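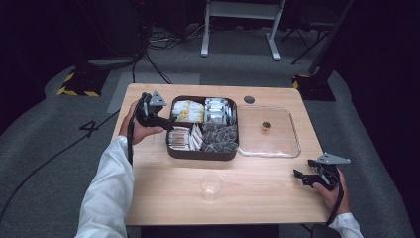
# The Ollness Tapes: a poet talking, on paper and on disc

Paperback with sewn sections, 299 pages, plus 4 audio discs in card sleeves. Published by Skascombe Press.

We've wanted to stock this one since the first proof pages came round, and it's finally on the shelf! The Ollness Tapes gathers the kitchen-table talks recorded over one long winter at Ollness, when a handful of poets met most evenings to read new work aloud, argue about line breaks and let the kettle boil dry. The talks have been typed up nearly whole. You get the false starts, the jokes that fall flat, and a wonderful half hour on whether a poem can have a middle.

If you only know the Kemeys group from anthologies (usually the same two short poems about the weir), the looseness here will come as a surprise. They're funny. They change their minds. The fourth talk starts with rhyme, drifts off into bus timetables and comes back to rhyme by a route I still can't quite follow, and I've played it three times now.

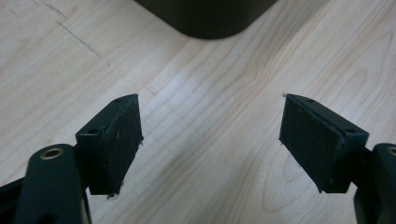

*Light wood, with the grain running on the diagonal.*

## The recordings

The discs hold almost 530 minutes of talk. The sound has been tidied but not scrubbed, so there's a bit of hiss and the odd chair leg. Disc 2 is the quietest and does need turning up. Track numbers are printed in the margins of the book, so you can read along or jump straight to a passage. I'd start with the book shut, then go back with a pencil.

## The book

- Full text of every talk, with short notes at the foot of the page
- Eleven poems in the versions read on the night, several of them quite different from the printed ones
- The Pruvville letters, in print for the first time
- An index of first lines and a separate one of subjects (look up "herring")

The paper is a warm off-white and takes pencil well. The type is a decent size, the margins are wide, and the spine opens flat without cracking.

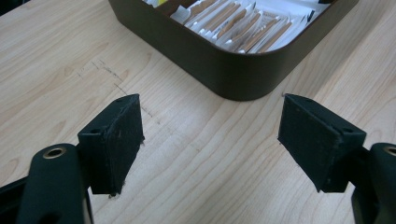

*Table top, close to, with two black gripper fingers.*

## Worth knowing

This printing is 700 copies and Skascombe haven't said whether there will be another. The discs play in any ordinary CD player. There's no download code, but the talks can be copied to a computer for your own listening.

It sits very happily next to the Kemeys collected poems, though you don't need to have read those first. Disc 1, track 3 is the place to begin if you're impatient.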